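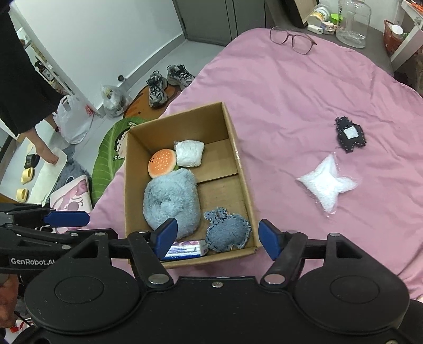 Siamak Ranjbar would like it known that a machine will tidy a child's bedroom before it can cope with a fitted sheet, and that he has money on this. The stake is small. The confidence is enormous.

We met in the café at Kelcombe, where he had a cheese scone and a list of grievances. He has spent two years at Flirnow trying to get grippers to put soft things into boxes.

"A hard cube is a gift," he said. "Give it a plush hamburger and it has to decide where the hamburger stops."

Could one do my bedroom yet? He looked at me with pity. In February his team ran 200 packing attempts and were pleased with 23. The rest he called "creative".

"It'll squash a bag of stuffing, lose its grip and then wave at the ceiling. My nephew does the same, but he's cheaper."

The shop floor is going better. At the Troltham warehouse a machine called Cele now shifts almost 600 parcels a shift, all of them square and none of them fluffy. Ranjbar is proud of Cele. He also wouldn't let it near his glasses.

So when do we get one at home? "You'll have one that does the socks," he said. "Pairs are another department."

He asked if I was finishing my scone.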